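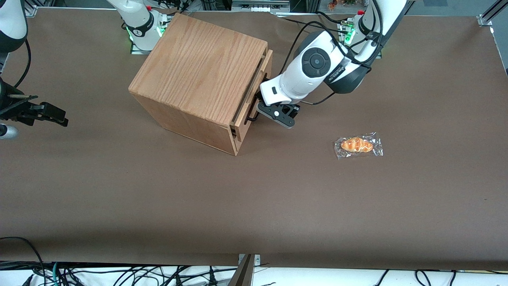 Spending the equipment money: project report, Cidlow group
Yaneth Henao, Wilmer Ríos and Lenka Pešek

We had one question this term and we loved working on it: what does a two-armed bench really need before it can open a drawer and put a pastry away? Mr Bedoya gave us the price lists in September and told us to plan as if the money were our own.

The arms came first, of course (everyone wanted to talk about the arms!). But the list that grew fastest was the small stuff. Grippers, spare fingertips, cables, mounting plates, paper for the tabletop, a wooden cabinet with a drawer that slides. We put 6 spare fingertips in the plan and set aside 100 pounds for cables alone, which Wilmer still thinks is too low.
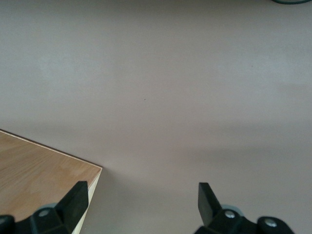

Figure 2. Wrist view, gripper open, with the corner of a wooden board beside the left fingertip.

The wrist cameras were our biggest argument. Lenka wanted two, one per arm, and Yaneth wanted to save one for next year. We spent a whole Friday on it and went for two. Having the fingertips and the work in the same view is brilliant when you're lining up on an edge.

Quotes came from Rusik and Fundov. Rusik was cheaper on the plates, Fundov included the cables. We're still waiting to hear from Villanueva about delivery, so that row of the budget is blank for now.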